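Two hands at once
October
Posted by Colm Tully

I have been doing the two-arm work since the spring and a few people have asked me to write down what the job is like. Mostly it is sitting in a chair and moving slowly. I'll try to put down the parts that took me a while to learn.

The setup is the kind a lot of places use now. I hold two small leader arms, one in each hand, and the two full-size arms on the table copy what mine do. There is a foot pedal that starts and stops the recording. One press starts an episode, one press ends it, and a long press throws it away. I go through the task, the joint angles and the camera views get saved together, and later Treasa Dunne trains on the pile. We call our leader arms the Druvum, after the label Lorcan Doherty put on the first set he printed. I don't know where he got the name and I have never asked.

Before this I did hand guiding at Amport, where you put the arm in free drive, grab it by the wrist and push it through the motion yourself. I did that for most of a year, on one arm, putting trays into a fixture. I still think hand guiding is better for some things. If the job is a path, like a bead of glue or a wipe along an edge, you get a much cleaner line with your own hand on the tool. You also feel the contact right away. The trouble is that your body ends up in all the camera views, so if you want to train anything that looks at pictures you have to play the motion back afterward with you out of the way, and by then the part may have shifted. With two arms it gets worse. I tried it once. You need a hand for each wrist and then you have no hand left for the gripper buttons.

So we use leaders. They have their own problems. Ours have no force feedback, so when the gripper hits the table I find out by looking. For the first couple of weeks I pushed down too hard on everything. Lorcan would hear the arms fault and come over and clear it without saying anything. What fixed it for me was learning to watch the fingers and not the object. When the fingers start to spread or tip a little, you are already pressing, and you back off. I also lowered my chair, which sounds minor, but with my elbows resting on the arms of the chair my hands shake a lot less.

The other thing that took time was the delay. It is small. You stop noticing it after a day or so, but you never move as fast as you would with your own hands, and if you try to, you overshoot and then correct, and the correction goes into the data. Treasa showed me what that does. She trained on a batch of my early episodes and the arms did my overshoot every single time, right down to the little wiggle at the end. It was like watching a video of myself walking. I asked her to delete the batch and she did.

Our target for the current task set is 600 good episodes per task. "Good" is decided by Diarmuid Mac Giolla, who goes through them on the other computer at four times speed. He throws out any where I paused too long, any where an arm faulted, and any where the object started outside the marked area. He is stricter than I would be. His brother Ruairí used to do the checking and let more through, and the two of them still argue over it at lunch. As of this week we have 2,223 kept episodes across all the tasks, and I did most of those. Hajji, the folding task, took the longest. Cloth never lands the same way twice and I had to make up my mind each time about which corner to go for. Treasa told me not to make up my mind. She wanted a rule, the nearest corner on the left first, always, even when it is awkward. Once I stuck to the rule the results got better. A person can fold a towel any old way and be fine, but the training doesn't know why you picked one corner on one try and a different one on the next.

I keep a paper list by the chair. It says:

Check both arms are at home position.
Move the object before every episode.
No talking to people while the pedal is down.
Stop after 9 in a row and stand up.

The last one is mine. I used to go much longer, and Diarmuid noticed that the rejects bunched up toward the end of each run. My thumbs get tired first, from working the gripper triggers, and then I start closing the fingers late.

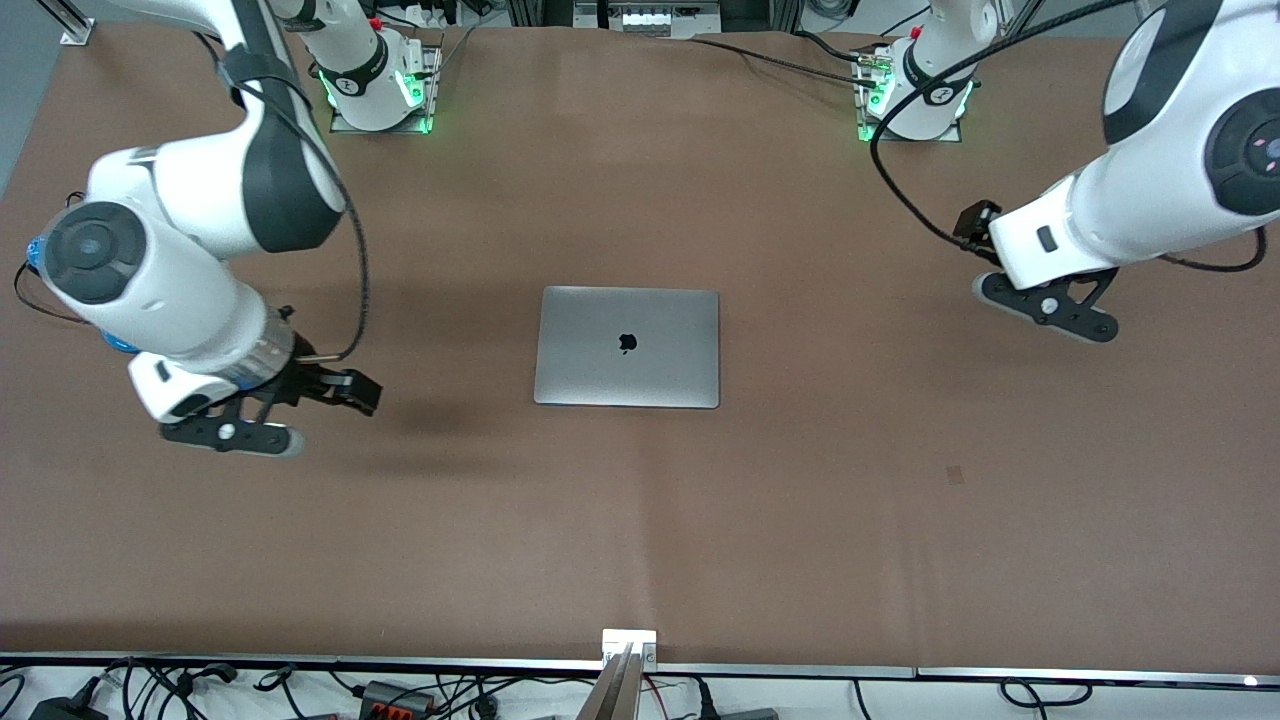

Laptops are the next thing on the schedule, and I have been thinking about how to teach them. A cup or a block forgives you. You can come at it from nearly any side, close the fingers, and something will happen. A closed laptop lying flat on a table gives a two-finger gripper very little to work with, only a thin edge, and with the rounded corners I don't want to be pinching there. The surface is smooth too, so the whole thing can slide if one arm pushes and the other isn't ready for it. I like a start where one gripper points in at the side and the other points down at the table, with plenty of bare brown covering all the way around the laptop, so neither hand has to reach past the other. If I begin with both hands low and close together I spend the first part of the episode getting them out of each other's way, and all of that gets recorded.

My plan is to have one arm steady the base while the other goes for the front of the lid, and to do it in that order every time. Lorcan thinks I should mix up which arm goes first, so the robot can cope with a laptop turned the other way. Treasa would like one way done well before we add a second. I'm with Treasa on this, mainly from what happened with the towels. We will probably end up doing Lorcan's version too, later on, as a separate task with its own number.

The lid also has to be handled more slowly at the end than at the beginning. When I open a laptop at home I give it a flick and let go. Through the leaders I can't feel the hinge, so I have to keep following the arc with the gripper and let the wrist turn as it goes. I practiced the wrist turn with the pedal up for most of one afternoon. My left hand is worse at it than my right.

Somebody at Fometti, where Ruairí works now, told him they have leaders with force feedback in the grips and that their people learn in half the time. I would like to try a pair. I'd also like to know how heavy they are, because ours weigh almost nothing and my shoulders still ache by four o'clock.

I'll post again when the laptop episodes have been through Diarmuid.

Comments

pkettle
Good post. We do single-arm teleop for bin picking and had the same thing with the overshoot. We ended up trimming the last second off every episode. Have you tried that or does it mess up the release?

Colm Tully
We tried it on the cup task. It cut off the release on too many of them, so we went back to just doing them again.

marisol_h
Do you do the left and right hands at the same time, or one and then the other? I find I freeze one hand completely when the other is doing something hard.

Colm Tully
I do that too. For most tasks it's fine to hold one still. For folding I had to practice moving both, slowly, with no cloth on the table.

Ruairí Mac Giolla
I did not let more through. I let the right ones through.

old_fixture_guy
Still prefer free drive. You can keep the joysticks.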